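Trudbridge Lettings
Mid-tenancy and end-of-tenancy inspection checklist: walls, wall coverings, fixings and hanging storage
Property group: Ferken Court and Stastari House
Issue: September

Scope

The checklist applies to all furnished and part-furnished units managed by Trudbridge. It is to be completed by the inspecting officer in the presence of the tenant where possible. Each item is to be marked Satisfactory, Action or Not applicable, and a comment entered wherever Action is marked. Comments printed under the items below are taken from the previous inspection round and remain open until signed off.

Section A. Before entry

A1. Notice of inspection served in writing and a copy placed on the unit file.
Satisfactory.

A2. Previous inspection sheet brought to the unit.
Action. Sheets for the upper floor of Stastari House were left at the office. Officers are to collect the complete folder before leaving.

A3. Inventory agrees with the items in the unit.
Satisfactory, except Unit 103, where a wardrobe has been moved from the bedroom to the hall. The tenant has been asked to return it to its listed position or to request an amendment.

Section B. Painted walls and ceilings

B1. No cracks wider than a pencil line.
Satisfactory. Hairline cracking over the door heads at Ferken Court is noted and does not require repair at present.

B2. No staining, mould or flaking paint.
Action. Staining on the bathroom ceiling, Unit 3. The extractor fan was running but the grille was heavily blocked. Grille to be cleaned, ceiling treated with stain block and repainted. Reinspect after one month.

B3. Touch-up paint matches the existing finish.
Action. Several patches in the Stastari House stairwell were painted in gloss over matt. Contractor to make good at no charge.

Section C. Wall coverings

C1. Paper is firmly fixed at seams, corners and skirting.
Action. Lifting at one corner behind the radiator, Unit 100. Refix with border adhesive. Do not trim.

C2. Pattern aligned at joins.
Satisfactory. Slight drift at internal corners is accepted in older rooms where the walls are not true. Officers should stand in the doorway when judging this item and should not measure.

C3. Any covering applied by the tenant has written consent.
Action. Consent was given verbally for two units and must be confirmed in writing. The standard form states that removable panels are preferred, and that the original surface must be restored when the tenancy ends.

C4. No covering within the clearance distance of a cooker or heater.
Satisfactory.

Section D. Rails, shelves and hanging storage

D1. Rails are level and their end fixings secure.
Action. Rail in the Unit 3 kitchen turns in its bracket when pressed by hand. Tighten the grub screw and recheck.

D2. Hanging baskets and shelves are seated correctly, with clips closed.
Satisfactory in most units. The usual fault is a basket held by one clip only, which allows the other end to drop. Baskets should hang parallel to the rail and should not be used for glass bottles.

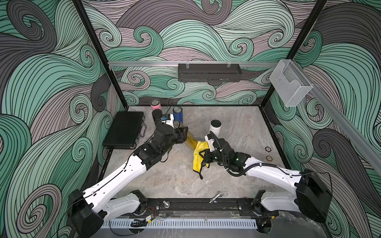 Photo: Swirl-patterned wall panels with a perforated basket hung from a metal rail.

D3. No storage is hung above a bed or cot.
Satisfactory.

D4. Wall fixings are suited to the wall type.
Action. Plain screws without plugs were found in plasterboard at Ferken Court. Opoku Maintenance instructed to replace them with cavity fixings.

D5. Disused holes filled and made good.
Action. To be completed before check-out. Tenants may carry out this work themselves if the filler is sanded flush.

Section E. Costs and closing

E1. Estimated cost of outstanding items entered on the unit file.
Satisfactory. The combined estimate for both buildings is over £2,000, the greater part being the stairwell redecoration. No charge is to be passed to a tenant for fair wear.

E2. Tenant has been offered a copy of the completed sheet.
Satisfactory.

E3. Keys returned to the key safe and the log signed.
Action. Log entry missing for Unit 103. Officer to complete it on return.

Items marked Action are to be reported to the Trudbridge property office using the repairs form. Urgent items affecting safety must be reported by telephone before the officer leaves the building.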